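Prolen Symptom Diary: heart rate alerts going off while resting
Ticket opened by Nuria Ayele, August 16, 2020
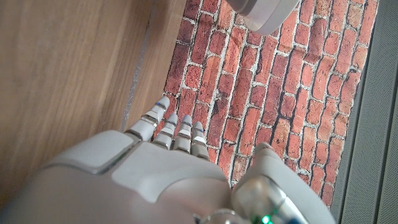
What does the pacing alert measure?

The pacing alert compares your current heart rate with the limit saved in your profile. When you stay over the limit for 3 minutes, the app buzzes and adds a mark to your diary for the day.

Original report
I have had M.E. for six years and use Prolen to keep my activity down. My limit is 100. Since the June update the alert goes off when I am lying in bed, sometimes several times in an afternoon. The diary then shows me as "active" and takes points off my energy budget. I have the Meltthorpe wrist strap. Phone and app are both up to date.

Reply from Mekdes Zeleke, support
Please open Profile, then Limits, and tell me the two numbers shown there. Also let me know if the strap is set to "rest" or "day" mode.

Nuria Ayele
It says Upper 50, Daily points 200. I never typed in 50. The strap is in day mode.

Mekdes Zeleke
The upper limit is the problem. The update moved limits to a new screen, and some accounts went back to the starting value of 50. Nearly any resting heart rate will be over that. Please do the following:
1. Sync the strap and wait for the green check.
2. Go to Profile, Limits, Upper and enter 100.
3. Tap Save, then close the app fully and open it again.
4. Check that the number is still there.

Nuria Ayele
Did this twice. After reopening it is back to 50. I had to leave it until the next day, as screens wear me out.

Mekdes Zeleke
Passed to Bezawit Tamiru on the app team. No need to try again for now. You can switch alerts off under Sounds in the meantime, and the diary will still record.

Bezawit Tamiru, app team
The account had two profiles, one left over from the old Yimer import. The app saved to one and read from the other. I have merged them and set the upper limit to 100. I also removed the false "active" marks, so the points should be back to 200 per day. Please sync once.

Nuria Ayele
Synced. Limit stays at 100 after a restart. No alerts this afternoon while resting, and one when I climbed the stairs. The old notes are all there.

Status: solved. Other accounts with a Yimer import still to be checked.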